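Kenddale Textile Care Forum
Board index > Stains and Repairs > Dyed cottons and blends

Topic: Green specks on yellow cloth, plus a frayed edge – order of work?
Thread 1452

akosua_a
I have a length of thin yellow cloth that was sold to me as a cotton and polyester blend, no label. It's slightly sheer. There's a stitched hem along one side and the other side has come apart into loose whitish threads. It also has a group of small olive-green specks, some round, a couple of them drawn out lengthwise like drips.

Two questions. Should I wash before repairing the edge or after? And what would you try first on the specks, given I don't know what they are? I want to use it as a loose cover over the arm of a dark chair, so the colour needs to stay even. Our water is hard. Machine is a front loader with a hand wash cycle at 30 degrees.

mesen_mender
Repair first. A raw edge on a thin weave loses more threads in the wash and the loose ones wrap around each other into a rope. Trim only what is fully detached, then run a zigzag or overlock along the edge, then wash.

If you wash it as is, put it in a mesh bag. I would still stitch first.

R. Ponce
Disagree on the order. If you overlock before washing and the cloth then shrinks, the polyester thread in your new seam doesn't shrink with it and the edge puckers. Wash first with the edge stabilised by a line of long basting stitches, 5 mm in from the fray. Dry flat. Press. Then do the permanent seam.

As for the specks, find out what they are before putting anything on them. Green on yellow can be paint, ink, plant sap, mould or dye transfer. Each has a different treatment and two of them can be set by the wrong one.

mesen_mender
Shrinkage in a blend is small. And the piece already has a hem on one side which has presumably been washed at some point.

R. Ponce
"Presumably" is doing the work there. It's an unlabelled piece. Measure it, wash it, measure it again.

akosua_a
I haven't washed it. I can't say what the previous owner did. The hem lies flat apart from a few ripples below it.

Ripples near a hem mean shrinkage, yes or no?

R. Ponce
Not on their own. Could be thread tension, could be how it was stretched under the foot, could be how you put it down. Lay it on a hard surface, smooth it by hand and see whether they stay.

ComfortY
Test for the specks, in this order:

1. Dry white cloth, rub lightly. If colour lifts as powder it's surface soil or possibly mould. Take it outside and brush it before any water goes near it.
2. Feel for a raised edge with a fingernail. Raised and hard suggests paint.
3. Cold water on a cotton bud, hold for a minute on one speck. If the bud goes green, water-based ink or a loose dye.
4. Isopropyl on a cotton bud, same again on a different speck. If it moves now and didn't in step 3, ballpoint or sap are both candidates. Test the yellow somewhere hidden first, inside a fold of the hem if you can get to it.

Don't use chlorine bleach. On yellow dyes I've had it go to white in one spot and to a pinkish brown in another, on the same piece.

Nalden92
Oxygen bleach at 30 won't do much either, whatever it says on the tub. It needs heat or time. If you can't go hotter, soak for up to six hours and check the colour every hour.

ComfortY
Agreed, with the note that a long soak on an unknown yellow is a risk in itself. I'd only do it after a colourfastness test on a thread from the frayed side. Plenty of those to spare by the sound of it.

Ayuba K.
Is the fray really white? If the cloth is yellow all the way through, the loose threads should be yellow too. White ends could mean it was printed or pigment dyed on the surface, and a pigment print will rub off with any of the solvents mentioned above. I'd want that settled before the isopropyl.

akosua_a
Paler than the rest, certainly. Whitish. A single thread is hard to judge because the cloth is thin and light comes through it.

R. Ponce
Ayuba has a point. Pull one thread from the body of the cloth near the fray and untwist it over dark paper. Yellow to the core means it was dyed in the bath. Yellow outside and white inside means a surface colour, and you should keep to water and mild detergent only.

The other possibility is that the tangle belongs to a different thread altogether, an old tacking line or the remains of a lining. Check whether it's attached.

mesen_mender
Can we have a look at it before we all go further? Half of this depends on how dense the specks are.

akosua_a
Photo below, and a summary of what I plan to do so people can correct it.

Where it stands:
– Unwashed, unpressed.
– The main group of specks is in one area. One tiny one is well away from the others.
– Fray is on one side and the hem is still stitched.

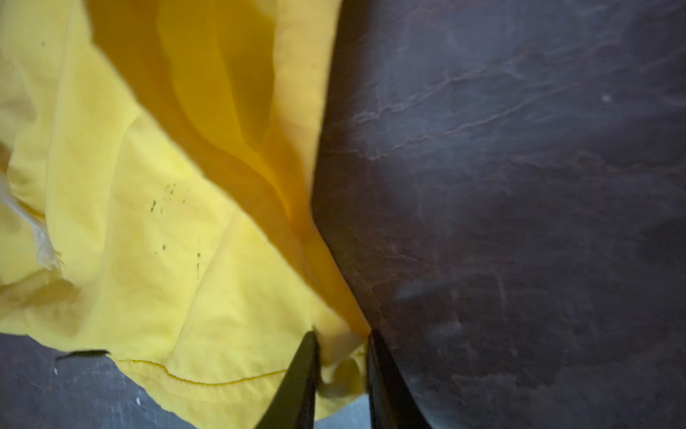

Plan, revised

Step 1. Pull a thread and untwist it over dark paper, as per Ponce.
Step 2. White cloth rub test on the specks, then the fingernail, then cold water. Isopropyl only if step 1 says the dye goes through.
Step 3. Measure both directions. Baste the frayed side.
Step 4. Hand wash cycle, 30 degrees, neutral detergent, mesh bag. Dry flat out of the sun.
Step 5. Measure again. Press on medium through a cloth. Permanent seam.

Augustina Tetteh
That order is fine. Two additions. Use the isolated speck for your first wet test, since a ring there will be less noticeable than one in the middle of the group. And mark the specks with a loop of contrasting thread before washing. Small green marks on yellow are hard to find again when the cloth is damp and the colour has gone darker.

I'd also add softener to the list of things to leave out. It coats the polyester and anything left in the specks is harder to get at the second time.

ComfortY
The drawn-out marks look to me like something liquid. That moves mould down my list. I'd still do the dry rub.

mesen_mender
I'll give way on basting first. I don't give way on the seam type. On a cloth this thin a three-thread overlock is bulky and will show as a ridge over the chair arm. Narrow double-turned hem to match the existing one, 70 needle, stitch length 2.

R. Ponce
A double-turned hem takes up width. If the fray runs deep you lose that as well. Depends how much she has to play with.

mesen_mender
It's a loose cover. She can lose a couple of centimetres.

Nalden92
Dark chair, pale sheer cloth. Has anyone asked whether the chair is going to bleed colour into it? If it's leather or a coated finish, wipe the surface with a damp white cloth and look at what comes off. I put a cream throw over a brown Odera armchair and had a tan patch on it by March.

akosua_a
Hadn't considered it. I'll do the wipe test tonight with the same white cloth, other end.

Thread result from step 1: yellow most of the way in, paler at the centre. Not sure which camp that puts it in.

Ayuba K.
Poor dye penetration, probably. Treat it as a surface colour. Skip the isopropyl until you've had one cold wash out of it, and do the first wash separately from everything else.

R. Ponce
Seconded. Post the two sets of measurements when you have them.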